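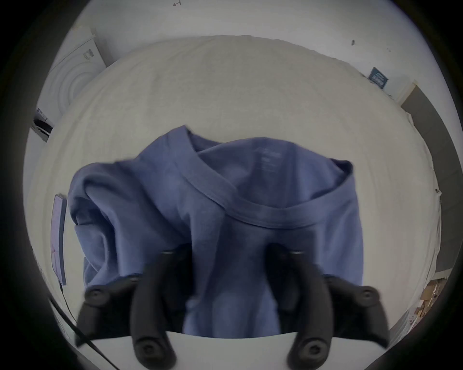

Aug 11, 2024

Today I went with Dennis Penrose to the sawmill in Pustbridge, to ask for waste wood. I was nervous on the telephone yesterday, but the man at the gate was kind and gave us 9 sacks of sawdust and a pile of short oak ends. He wanted no money, only that we bring back the sacks.

Dennis has the old briquette press from Pacheco, the one he bought in May. It needs dry sawdust, and ours is not dry. He put a handful in the small oven and weighed it before and after. I wrote the numbers on the wall with pencil and then I forgot to copy them here.
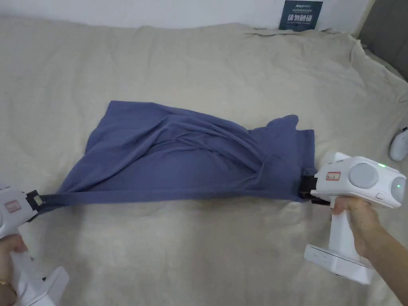 The sawdust has to be spread thin, not deeper than my thumb, and turned in the morning and in the evening. We need a cloth below it, because the floor of the shed has gaps. I looked for something in the house. A beige sheet would be right for this, and an old blue-gray cotton garment can be cut in strips to tie the sacks. My mother did it like this and her knots never opened.

The oak ends we sorted on the bench. Long ones go to Dennis for his chair pegs, the others to my stove — I think they will be enough until the first frost. He told me that a joiner he worked for, at Vetonus, burned 400 kilos of good offcuts in one winter only to clear the yard. I was a little angry to hear it, and he was too, I believe.

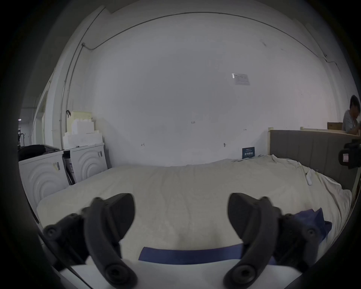 ## For tomorrow

- Wash the sacks and return 5 of them to the gate.
- Ask at Prarent if they still take shavings for the horses. Walnut is not allowed, I must remember to say ours is oak and pine.
- Buy a new dust mask, the old one smells.
- Copy the numbers from the wall.

My hands are full of splinters and I go to bed early.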